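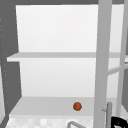

Render of the cabinet: middle shelf empty, one small orange-brown ball on the floor of it, over to the right.

2 October 2022

Sunday in the workshop, so I had the kiln room to myself and the radio up louder than anyone likes. Opened the Plakska firing at nine. I know, I said I'd wait until noon, but the pyrometer was reading low enough and I had gloves on, and I have been thinking about these test tiles since Thursday night.

Short version: the iron glazes are getting there! The Sandetti base with the extra bone ash finally gave me a proper persimmon instead of liver. It breaks to a nice dark line at the edges of the tile, and on the textured half it goes almost speckly. The same recipe on the Dedcombe clay is a different animal – flat brown, a bit greasy looking, and it crawled on two of the tiles near the top. I think that body just has too much in it already. I'm not giving up on it yet (we have a lot of bags to use up), but I wouldn't put this glaze on anything you want to sell.

Tile 16 is the one to look at. Same batch as its neighbors, same shelf, and it's redder by a long way. My notes say "thick dip, went back in for the corner," so I'd guess it's plain old thickness. Yuzuki thinks it's where it sat, down low by the burner port where it cools slower. She may well be right, she's usually right about that kiln and she has been firing it since before I could wedge clay without getting air in it. We agreed to do the next round with pairs: one thin and one thick, top and bottom. That's 4 tiles per recipe and I can live with that.

Tile 223 stuck to the shelf. My fault, I didn't wipe the foot. Took a chip out of the kiln wash when I knocked it free, so that shelf needs grinding and a fresh coat before it goes back in. I leaned it against the wall by the sink with tape on it. Please don't load it.

Cooling: I shut the damper right after soak and then let it go down by itself, with a hold on the way for an hour. Last time, back in May, we skipped the hold and everything came out shiny and brown, like a gravy boat. So I'm fairly sold on the hold now, even if it does mean staying late. I'd like to try two hours and see if the crystals get any bigger or if it just goes matte and sulky on me.

Other stuff, while I remember. The Fujimoto sieve has a tear near the rim, maybe half an inch long, and I only noticed after I'd put a full bucket through it. That could explain the grit in the tenmoku. I've sieved that bucket again through the old one, twice, and there was a good spoonful of junk left behind. We need a new mesh. Also we're low on silica and nearly out of red iron oxide, and the lid on the bone ash doesn't close anymore so I've bagged it.

Yuzuki came by after lunch with rice balls and we laid all the tiles out on the long bench under the window. She wants to try a wood ash version, using what's left from her neighbor's apple tree. It needs washing first, and I've put it to soak in the blue bucket. Stir it if you walk past, and wear gloves – it's caustic.

Next glaze batch gets mixed Tuesday, if the silica turns up.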